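3.2 The bin as a place where toys end up

Most of the writing on household storage treats the container as the quiet partner. Shelves get measured, labels get praised, and the bin is assumed to sit there and hold things. Our interest ran the other way. We wanted to know what a large, open, unlabelled bin does to the toys inside it when no lid, divider or parental voice steps in.

Over the study period we logged 827 entries from households using the Zusby diary sheet, a form so plain that one respondent filled hers in with crayon. Each entry recorded what had gone into the bin, what had come out, and where in the bin the contents were lying at the end of the day. The last column was added in November, after the pilot group kept writing the answer in the margins whether we asked for it or not.

The margins had a theme. Toys do not spread themselves evenly over the floor of a bin. They collect on one side and leave the rest bare, a pattern the diaries called "the heap", "the drift" and, in one household, "the suburbs". We adopted "drift" for the coding manual, with some regret. Figure 4 shows the sort of arrangement we coded as a full drift: the toys lie in the left half of a large gray bin with flared walls, and the scratched metal floor shows brighter worn areas over on the right.

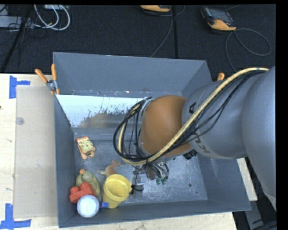
Figure 4. Full drift, left side. Large gray bin on a pale wooden tabletop.

3.3 Wear, slope and the habits of small objects

We had hoped that scratches would tell us where toys had spent their time. They told us that bins get scratched. Two coders rated the floor of every bin in the Idum subset for wear, and their agreement was poor enough that we have moved the figures to the appendix, where they can be among friends. Worn patches turned up under drifts, beside drifts and at the opposite end from drifts, and we draw nothing from them here.

The walls were more help. In bins with sloping sides, anything dropped near the edge has a fair chance of sliding inward until it meets something already there. A second toy does the same, and the drift has begun. Straight-sided bins drifted too, only more slowly and with less conviction. Colour made no difference that we could find, though several respondents felt strongly that it should.

Reach matters as well. People told us they dropped toys in from whichever side they happened to be standing on, and most bins live against a wall — so there is usually one side to stand on. Six households agreed to turn their bins end for end at the midpoint of the study. In 4 of them the drift had changed sides by the next entry but one. The other two reported that a child had turned the bin back.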